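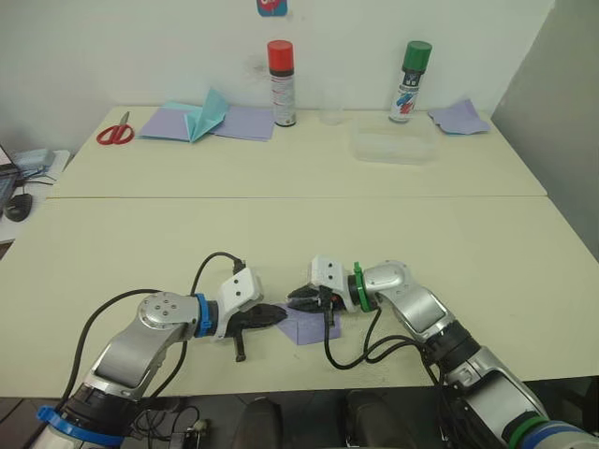

Paper grain and the small-format printer: an interview with Senga Skinner

Senga Skinner has specified paper stock for short-run printers for most of her working life, first at a merchant in Jordale and now on her own account. Her subject is grain direction, the alignment of fibres set when pulp moves along the wire of a paper machine. She considers it the most common source of avoidable waste in small shops.

"A sheet expands across the grain far more than along it," she said. "If you glue a cover with the grain running the wrong way, the board warps. You can press it for a week and it will still warp."

Skinner's test for an unmarked sheet uses no equipment. She cuts a square, bends it loosely one way without creasing, then turns it ninety degrees and bends it again. The direction with less resistance is parallel to the grain. A square is preferred, as an oblong sheet feels stiffer along one side whatever the fibres are doing.

For light stock she dampens one face and watches the curl. The axis of the curl follows the grain. "Coloured papers can bleed when you do that, so use an offcut and keep it off the good pile."

Her most recent job was a run of 773 pocket notebooks for Plasberg, a stationery label. The supplier had changed the parent sheet size between orders and the cut sheets arrived grain short. The first 50 copies were bound before anyone checked. The spines cracked at the fold and the pages would not lie flat.

"The invoice had the dimensions in the usual order, with the second figure as the grain direction. It was all there. The person reading it took it as width by height."

The remainder was recut from fresh stock. Skinner put the cost of the error at $2,307, including labour, and the client paid none of it.

Humidity was the other matter she raised. She stores paper wrapped, in the room where it will be printed, for 2 days before opening. In July, when the heating is on in her workshop, she allows longer for heavier boards.

Asked about recycled stocks, she was less definite. The fibres are shorter and the bend test is harder to read — she will sometimes tear a strip each way as well. The straighter tear runs with the grain.

She marks every opened packet with a pencil arrow on the label. Offcuts get the same arrow on the back, near a corner, and go in a flat drawer sorted by weight.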